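Dutolcombe Evening Classes - Plant Science for Gardeners
Handout 4: What is a fruit, and what is it for?

Welcome back! Last week we left the flower just after pollination, with the petals about to drop. Tonight we follow what happens next, and I think it is the best part of the whole course.

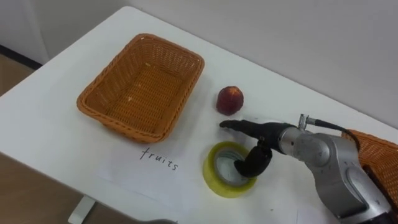
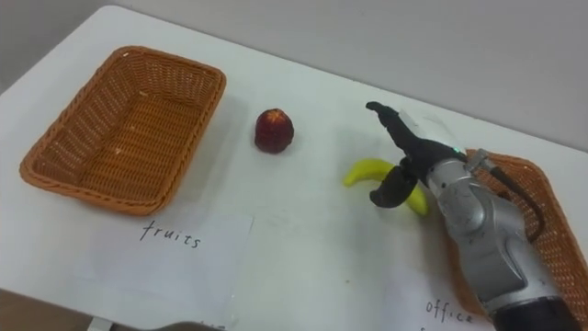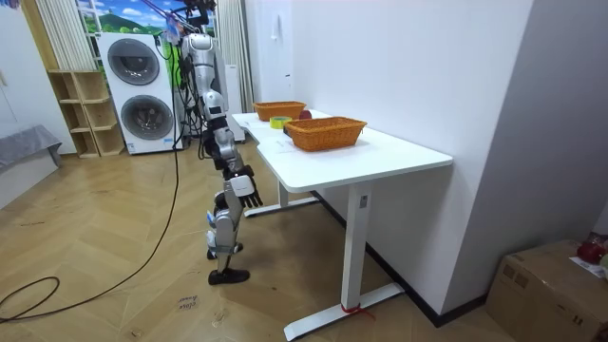 A fruit, to a botanist, is the ripened ovary of a flower together with whatever seeds are inside it. That is the whole definition, and it lets in tomatoes, pea pods, cucumbers and the dry little keys that spin down from sycamores. It has nothing to do with sweetness. The yellow banana on the white tabletop is a berry in this sense, with a soft wall all the way through, while the round stone fruit beside the roll of tape is a drupe - soft outside, with a hard inner layer guarding the seed. Strawberries, annoyingly, are not berries at all. The red part is the swollen base of the flower, and the true fruits are the pips on the outside. Do go home and look at one with a hand lens, they are lovely.

We use three words for the layers of the fruit wall. The exocarp is the skin, the mesocarp is the middle (usually the bit we eat) and the endocarp is the innermost layer. In a plum the endocarp is the stone. In an orange it is the thin skin round each segment, and the juice sits in tiny swollen hairs growing inwards from it!

Why go to all this trouble? Seeds need to travel. A seedling under its parent gets little light and has to share its water. Birds and mammals are paid in sugar to carry the seeds off, and the colour change at ripening is the advert. Other plants use wind, or water, or hooks, or simply burst. Gorse pods pop on hot days and you can hear them from the path up to Dradcombe.

Our own hedge count at Dradcombe gave 159 hawthorn fruits on one marked branch and 108 on the next one down. Please bring your notes on these, as we'll be comparing them with the rowan.

For next Thursday
Cut open any two fruits from your kitchen, one fleshy and one dry. Draw each half, label the three layers if you can find them, and note where the seeds are attached. Pea pods are very good for this last bit. Pencil is fine.

We use cookies to remember your settings on this site. Accept all | Manage choices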